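Udunthorpe Tabletop Objects: Cups and Mugs

README, version 6
Last updated: 6 April 2025

Summary

Udunthorpe Tabletop Objects is a set of stills of everyday items on household and canteen tables. This part covers drinking vessels only. Bowls, jugs and flasks are in the Wukimside part and use a separate label file.

Contents

Stills: 363
Stills with one vessel: 209
Label file: labels.csv
Colour terms: colours.txt
Known faults: faults.txt

Label fields

still_id: matches the file name without its extension.
vessel: cup, mug, beaker or tumbler. Use cup where the handle cannot be seen.
pose: upright, on side, inverted or held clear. A vessel that is gripped but stands on the table is labelled upright.
colour_upper, colour_lower: filled in separately for two-tone vessels. For plain vessels, both fields hold the same term.
surface: wood, laminate, cloth, metal or other.
surface_marks: yes if scratches, specks or rings are visible.
background: wall, window, open room or none.

Colour terms

Terms follow the Londoño list, shortened for this set. Pale blue and light blue are merged as light_blue. Off-white and cream are kept apart. Gloss is not recorded for vessels. For table tops it goes in the notes field, in free text.

Sample entry

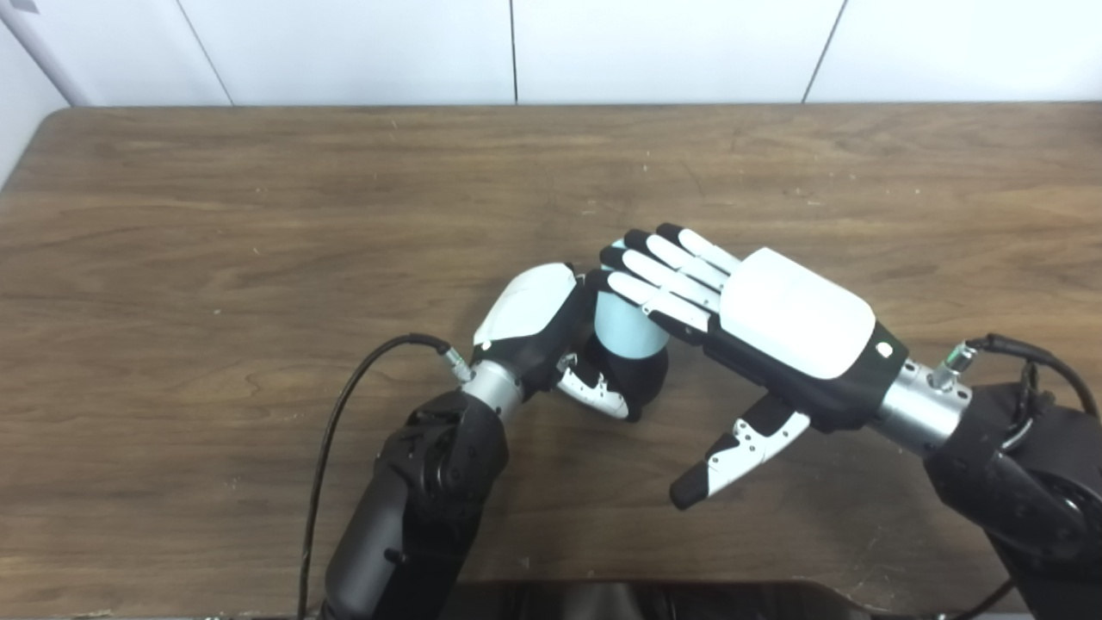 Two-tone cup, upright on a wooden table. colour_upper: light_blue; colour_lower: black; surface: wood; surface_marks: yes; background: wall.

Faults and limits

Grain and fine scratches are easily confused on brown table tops. In the May check, 105 entries were read again for surface_marks and the corrected values replaced the old ones. The old values are not kept.

The contents of a vessel are not labelled. Size is not labelled either, and should not be worked out from the stills, as no scale is given.

Saucers and lids have no field of their own. Where present, they are named in notes.

Changes in version 6

Merged the two blue terms.
Split background from surface.
Removed repeated rows left over from the Ukside import.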